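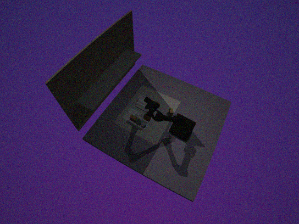
3 min read

2021-11-27 - Fandside sim, planner and lighting randomization

Picked up the branch Evelien left on the Cleldale machine. Goal for today was to get the pick sequence running again under the new randomizer and find out why the detector falls over on the dim samples.

The render at the top of this entry is from the dark end of the range: violet background, noise on every surface, arm out over the tray with the gripper toward its upper edge. The items next to the tray are small and most of them come out brown or gray. The tan-orange one near the bright corner of the sheet is the only one I would call easy.

Detector first. Ran 600 renders through the current weights, same seed list as last time. Bright half is fine. On the dark half the misses cluster where a shadow edge crosses the sheet. It also likes to put a box on the arm's own shadow on the tabletop, and those boxes come with high confidence, so raising the threshold does not help. I tried two values and went back to the old one.

Geert's suggestion was to mask the arm using the joint state before the image goes to the detector. Did that. It takes care of boxes on the links but does nothing for the shadows, which land well outside the mask. We could project the arm mesh along the light direction and mask that as well. In sim we know the light. On the real bench we don't, so I don't want to train something that leans on it.

What I did instead: split the light sampling so that direction and intensity are drawn independently. They were coupled by accident. The same random draw was being used for both, so every low-intensity sample also had a low light angle and long shadows. The detector had never seen dim with short shadows or bright with long ones. It's one line in the sampler and has been like that since July. Regenerated the training set with the fix, retraining overnight.

Planner. The approach pose was getting rejected in 4 of the test layouts with a collision between the wrist and the upright panel. Looked at it in the viewer and there is plenty of clearance. The collision box for the panel was axis-aligned in the world frame, but the panel gets rotated by the randomizer, so the box grew to cover the gap and part of the table. Switched it to an oriented box attached to the panel's own frame. All 4 layouts plan now. Planning time is no different as far as I can tell.

Also bumped the padding on the gripper from 2 mm to 5 mm. Selvanayagam asked for this after the last bench session. One grasp at the edge of the tray now needs a second attempt to find a path. Leaving it.

Wumeo export still writes the camera pose with the quaternion in the wrong order. I have a conversion in the loader, marked with a TODO. Evelien, if you fix it on the export side please take mine out too, or we will flip it twice.

To do:
- check the retrained weights against the same seed list, dark half reported separately
- plot misses against light angle, now that it means something
- add a test that the intensity and direction draws are uncorrelated
- go through the other fixtures for axis-aligned boxes, the panel is probably not the only one
- ask Geert if the noise level should also be its own draw, right now it follows intensity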